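오래된 책을 다시 찍는다는 것: 루브빌 복간 총서 편집자 이크라 버트 인터뷰

2022년 11월 19일

출판사 자둔의 복간 총서 ‘룰우드’는 절판된 신학서와 경건 서적을 다룬다. 총서의 편집 책임자 이크라 버트는 루브빌에 있는 편집실에서 일한다. 편집실 벽 한 면은 책장이고, 책장 아래 두 칸에는 저본으로 쓰는 고서가 산성지 중화 처리를 마친 상자에 담겨 있다. 인터뷰는 복간본의 저본 선정, 본문 확정, 주석의 범위에 관한 문답을 중심으로 진행했다. 독서 습관에 관한 질문은 후반부에 모았다.

버트는 복간의 첫 단계를 “판본 대조”라고 설명했다. 같은 제목으로 유통된 책이라도 쇄마다 본문이 다르다. 저자가 고친 곳이 있고, 식자공이 잘못 옮긴 곳이 있으며, 후대 편집자가 임의로 줄인 곳도 있다.

“저본은 하나로 정하고 교감본을 둘 이상 둡니다. 저본을 고를 때 보는 것은 저자 생전에 나왔는지, 저자가 교정에 관여한 기록이 있는지입니다. 가장 이른 판이 항상 저본이 되지는 않습니다. 초판에 오식이 많고 재판에서 저자가 바로잡았다면 재판을 씁니다.”

현재 작업 중인 책은 익명의 수도자가 쓴 시편 묵상집이다. 버트가 저본으로 삼은 것은 1515년 인쇄본이다. 남아 있는 책이 드물어 교감에는 후대의 필사본을 함께 썼다. 필사본은 인쇄본을 보고 베낀 것이어서 독립된 증거로서의 가치는 낮다. 그럼에도 인쇄본에서 낙장된 두 면의 내용이 필사본에 남아 있어 제외할 수 없었다고 한다.

“낙장 부분은 서체를 달리해 넣었습니다. 독자가 어디까지가 저본이고 어디부터가 보충인지 알 수 있어야 합니다. 각주로만 밝히면 인용할 때 그 정보가 떨어져 나갑니다.”
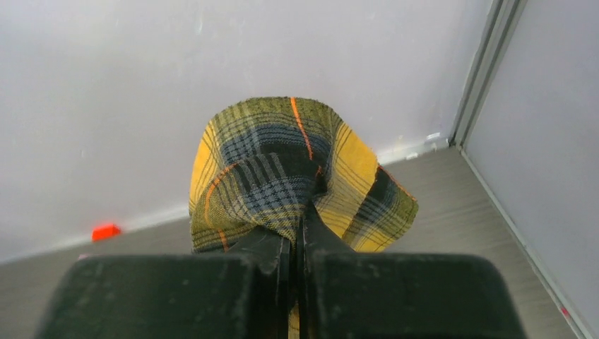
본문 확정이 끝나면 표기 문제가 남는다. 약자와 합자를 풀어 쓸 것인지, 구두점을 현대식으로 바꿀 것인지에 관한 문제다. 룰우드 총서는 약자를 모두 풀고, 구두점은 문장의 뜻이 갈리지 않는 경우에만 바꾼다. 뜻이 갈리는 곳에서는 원래 구두점을 두고 권말의 교감표에 표시한다.

버트는 이 원칙이 처음부터 있던 것은 아니라고 했다. 총서의 첫 권에서는 구두점을 전부 현대식으로 고쳤다. 출간 뒤 한 독자가 편지로 은총에 관한 문장 하나를 지적했다. 쉼표의 위치에 따라 ‘거저’라는 부사가 ‘주신다’에 걸리기도 하고 ‘받는다’에 걸리기도 하는 문장이었다. 편집부는 앞의 해석으로 쉼표를 찍었고, 그 결정을 어디에도 밝히지 않았다.

“독자의 지적이 맞았습니다. 해석 자체는 지금도 저희 쪽이 맞다고 봅니다. 문제는 해석을 해 놓고 해석한 사실을 적지 않았다는 점입니다. 2쇄에서 교감표를 붙였습니다.”

주석의 양에 대해서도 물었다. 신학 고전의 주석은 성경 인용의 출처, 교부 문헌의 출전, 용어 해설, 역사적 배경으로 나뉜다. 룰우드 총서는 출처와 출전을 빠짐없이 달고, 용어 해설은 권말 색인으로 돌린다. 역사적 배경은 해제에서 한 번만 다룬다.

“저자는 시편을 외우고 있었습니다. 인용 표시 없이 구절의 일부만 문장 안에 녹여 씁니다. 당시 독자도 외우고 있었으니 표시가 필요 없었습니다. 지금 독자에게는 필요합니다. 한 면에 출처 주가 여섯 개 붙는 일이 흔합니다.”

출처를 확인할 때는 현대 역본을 쓰지 않는다. 저자가 읽은 라틴어 시편의 번호와 어구를 기준으로 찾고, 현대 역본의 장절 번호는 괄호 안에 병기한다. 번호 체계가 달라 한 장씩 어긋나는 구간이 길기 때문에, 병기하지 않으면 독자가 엉뚱한 시편을 펴게 된다. 암송에 의존한 인용은 어순이 바뀌거나 두 구절이 합쳐지기도 한다. 이 경우 버트는 두 구절의 출처를 모두 적고 본문은 고치지 않는다.

번역 문체에 관해서는 아이브몬트 신학 도서관의 옛 번역본이 화제에 올랐다. 버트는 이 번역을 학생 때 처음 읽었고 지금도 참조한다고 했다. 다만 총서의 번역은 새로 했다. 옛 번역은 ‘마음’과 ‘정신’과 ‘영’을 구별하지 않고 섞어 썼다. 원문에서는 세 낱말의 용법이 일정하다.

“번역어를 고정하면 문장이 뻣뻣해집니다. 감수합니다. 묵상집은 같은 단어를 반복해서 만나는 것이 읽는 방식의 일부입니다. 번역자가 변화를 준다고 단어를 바꾸면 반복이 사라집니다.”
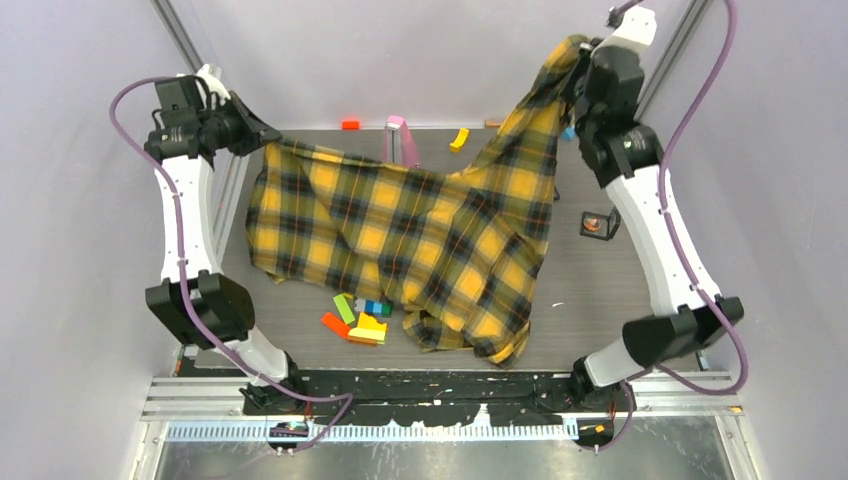 판형과 제본은 독서 환경을 고려해 정한다. 묵상집은 책상에 펴 놓고 천천히 읽는 경우가 많다. 버트는 펼친 책이 저절로 닫히지 않도록 실로 꿰매는 사철 제본을 요구했고, 제작비 때문에 표지의 천을 포기했다. 본문 종이는 중성지를 쓴다. 안쪽 여백은 처음 시안보다 넓혔는데, 교정쇄를 꿰매 보니 글줄이 책등 쪽으로 말려 들어갔다.

행의 길이도 조정했다. 시편 본문은 시행대로 끊고, 묵상은 이어 짠다. 시행이 면 끝에서 갈라질 때는 앞 면을 한 줄 비우더라도 시행을 다음 면으로 넘긴다. 전자책에서는 이 규칙을 지킬 수 없어 출간 여부를 아직 정하지 않았다.

읽는 사람으로서의 습관을 묻자 버트는 새 책보다 헌책을 많이 산다고 답했다. 업무용과 개인용을 나누지만 구분은 잘 지켜지지 않는다. 올해 9월에는 책장을 정리하다가 같은 설교집을 두 권 가지고 있는 것을 발견했다. 쇄가 달라 둘 다 남겼다.

“새 책을 안 읽지는 않습니다. 연구서는 새로 나온 것을 봐야 합니다. 그 외에는 오래된 책과 새 책을 번갈아 읽습니다. 오래된 책에도 오류가 있습니다. 다만 저희 시대가 하는 오류와 종류가 달라서 눈에 잘 띕니다.”

신앙 서적을 편집하는 일이 신앙에 영향을 주는지도 물었다. 버트는 잠시 생각한 뒤 교정과 기도는 함께 되지 않는다고 말했다. 교정을 볼 때는 글자를 보고, 글자를 보는 동안에는 뜻이 들어오지 않는다는 설명이었다. 그래서 책이 나오면 석 달쯤 두었다가 처음부터 다시 읽는다.

“그때 오자를 찾습니다. 읽으려고 폈는데 오자가 보이면 연필로 표시만 하고 넘어갑니다. 다음 쇄에서 고칩니다.”

시편 묵상집의 본문 교정은 재교까지 끝났다. 남은 작업은 성구 색인과 해제다. 해제에는 저자 추정에 관한 논의가 들어간다. 기존에는 인쇄본의 헌사를 근거로 특정 수도원의 원장을 저자로 보았으나, 버트는 헌사를 인쇄업자가 썼을 가능성을 검토하고 있다. 헌사의 문체가 본문과 다르고, 본문에서 한 번도 쓰지 않은 약어가 헌사에 나온다.

“결론은 내지 않습니다. 근거를 양쪽 다 적고 표지에는 저자 이름을 넣지 않을 계획입니다. 영업부에서는 이름이 있는 편이 낫다고 합니다. 협의 중입니다.”

총서의 다음 권은 서간집이다. 저본의 소장처와 촬영 조건을 협의하고 있으며, 출간 일정은 정해지지 않았다.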